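Search this site Search
Gripper notes, part whatever
1 Feb 2026 by Leif Strand

I have now spent two weekends comparing grippers on a task that my nephew does by hand while eating toast. The task is memory sticks. Pick one up, carry it to an old desktop, push it into the slot, try to keep your language decent.

First up was the Bustov, which I bought used in May for 772 dollars and have been defending to my wife ever since. It closes beautifully. It also closes with the enthusiasm of a man meeting his in-laws' lawyer, and at 80 percent force it flexed a stick enough that I had to go for a walk. Down at 3 percent it held fine until the arm moved.

The Forsberg is slower and uglier on paper, but you can set the finger width in small steps and it stays where you put it. I gave it the Dell to work on, with the memory slots cleared and the case on its side. 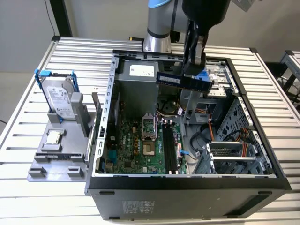 Melaniia Lysenko wrote in to say that grip force is the wrong thing to worry about, and that I should be looking at how far the stick tilts when one end meets the slot before the other. She would put a bit of give in the wrist and leave the fingers alone.

Annoyingly, I think she's right. The wrist on my arm has all the give of a parking meter, so the next purchase will be a compliance plate from the Poltdale catalog, three weeks' delivery. The Bustov is going back in its box, and I'm open to offers well below 772.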